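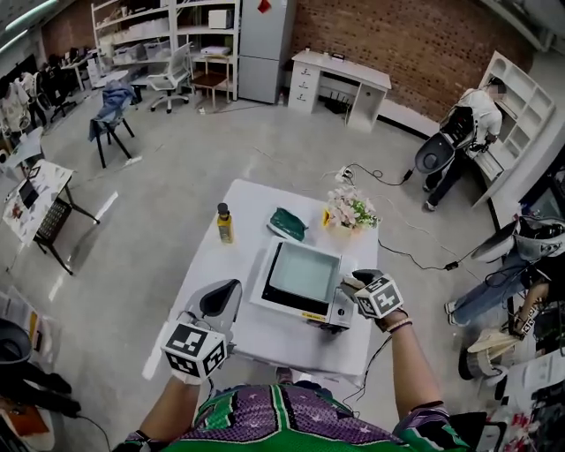

The middle table in our main room, with the toaster oven, the flowers and the green cloth out.

Household Setup Assistant (part-time, 20 hours a week)
Plekach, Nitstead

Do you straighten the dish towel in other people's kitchens? Do you know, without having to think very hard, where the second-best scissors are? Then please read on, even if this ad turns out a bit longer than the ones you're used to, and even if your last job had nothing to do with any of it.

We are looking for a friendly and careful person to look after the household things in our main room in Nitstead. It is one big open room with a gray floor and a red brick wall that everyone likes, and it is furnished a little like several homes at once. There's a refrigerator, a microwave up on the white shelving, a bookshelf, a desk with drawers, a small wooden side table and a good many everyday objects that go out on the tables and come back again. The things get handled all day long. By late afternoon the room looks like the end of a family holiday, and we would like someone whose own job it is to bring it back around.

Up to now we have all shared this work between us, and to be fair to us, it gets done. But it gets done differently by everyone. One of us puts the vase away with the kitchen things and another one puts it with the linens (there is a theory behind that, and I have heard it twice), and then the next morning two people are opening boxes looking for flowers. We'd love to have one person who knows where everything lives.

What you would be doing

Your day starts at 8 in the morning with the setup sheet. The sheet says which things go on which table and more or less where. A typical line might read "toaster oven, front; tall bottle, left; folded cloth, middle; flowers, right," and your part is to find those things, check that they're clean and whole, and put them out. Some mornings there are only a few objects on the list and you'll have time for a cup of tea. Other mornings we want a full breakfast table, a desk somebody has been doing bills at and a bookshelf that looks as if a ten-year-old has just been through it, and then you will be glad of comfortable shoes.

During the morning you'll be resetting. When people have finished with a table, you put it back to how the sheet says, or set up the next one. Please don't picture anything frantic. The room has a steady, pleasant rhythm to it once you get used to moving around others who are working, and there is always somebody nearby who can lift the other end of a thing. We do ask that you keep an eye on the floor, as there are cables on it, and that you walk around them and not over them when your arms are full.

After that comes the putting away, and the part of the job that I personally like best, which is the looking after. We have a little over 200 household items on the list at the moment. Cloths need washing and folding. Crumbs get into places you wouldn't believe. Lids drift away from their containers. Artificial flowers collect dust, and somebody has to rinse them and fluff them up again and stand them back in their vase so that they look cheerful. You would keep the item list up to date, write a note when a thing is chipped or sticky or has lost a knob, and decide (with us, at first) whether it can be mended or needs replacing.

And then you'd do some shopping! We have a small monthly budget for new things, and most of it gets spent at thrift stores and the Irken housewares outlet out on the bypass. We like things that look as if they came out of a real home. A slightly ugly butter dish is worth more to us than a matching set of six. If you already enjoy poking around secondhand shelves on your day off, we would be very happy to have you do it on ours.

Who we'd like to hear from

You don't need a degree and you don't need to have done a job by this name before, as we made the name up. People who'd take to it might have worked in a school kitchen, a hotel, a theater prop room, a day care, a hardware store or a busy house with a lot of children in it. If you've run a household, please put that in your letter and tell us about it properly. We count it as experience and we mean that.

We do need you to be someone who notices. If a table was set with the cloth folded in quarters and it has come back folded in thirds, that should bother you just a little. You should also be easygoing enough that it doesn't bother you too much, since things will be moved, dropped and put back in the wrong box by kind people who are thinking about something else.

You'll be on your feet for most of the shift, with some bending, and some reaching up to the higher shelves (there's a step stool). The heaviest single thing you would carry on your own is a countertop appliance. The refrigerator stays where it is, thank goodness. If part of this would be hard for you and the rest sounds like your kind of work, write to us anyway and say so, and we'll see what can be shared out differently.

You should be comfortable with a simple spreadsheet. If you can sort a column and add a row, you're there, and if you can't, Ghizlane will sit down with you and show you. We also ask for a driver's license, or some other dependable way of getting to the shops and home again with a crate of dishes.

Hours, pay and so on

The job is 20 hours a week, spread over mornings, from 8 until noon. We're quite firm about the start, as the tables have to be ready for everyone else, but we can be flexible at the other end if you have a child to pick up or a bus to catch. Once in a while we'll ask if you would like an extra afternoon for a big sort-out. You can say no to those and we'll still like you.

It is a regular staff position and not a temporary one. Pay is by the hour, and the rate is printed on the information sheet that we send to everyone who gets in touch, so you'll know it before you put any work into applying. Shopping trips count as working time and we pay your mileage. There is paid time off, and we close for the week at the end of the year. Coffee, tea and fruit are on us, and you'll find we are rather serious about lunch. Most people eat together at noon, and you'd be very welcome to stay for it even though your shift is over.

We'd like you to start in August. For your first two weeks you will work side by side with Ghizlane Ghoneim, who has kept the item list going alongside her own work and knows the history of nearly every object on it. She'll walk you through the shelving box by box. She has asked me to mention that the labels on the boxes are not all correct, and that she is looking forward to having company in fixing them.

How to apply

Please send us a letter. It can be short, it can be handwritten, and it doesn't have to sound like a letter for a job. Tell us a little about yourself and the work you've done, paid or unpaid, and then tell us how you would arrange one drawer, shelf or cupboard that you know well, and why you'd do it that way. We enjoy reading these more than any résumé, although you're free to put one in with it.

Post it or bring it by:

Household Setup Assistant
Plekach
57 Belhaj Road
Nitstead

If you'd like to see the room first, come to the front desk any morning between 10 and noon and ask for Ghizlane. She will show you around, and you can get a feel for the shelves and the tables and ask whatever you like. Coming for a look doesn't commit you to anything, and not coming won't be held against you.

We answer every letter. If we think it could be a good match, we'll invite you in for a paid trial morning, where you will set up a table from a sheet, reset it once and help put everything away, with one of us there the whole time. There's no trick to it. We want to see how you go about things, and you'll want to see whether you can stand us. Wear something you don't mind getting a bit of dust on, and please let us know beforehand if you have any food allergies, so we can get lunch right.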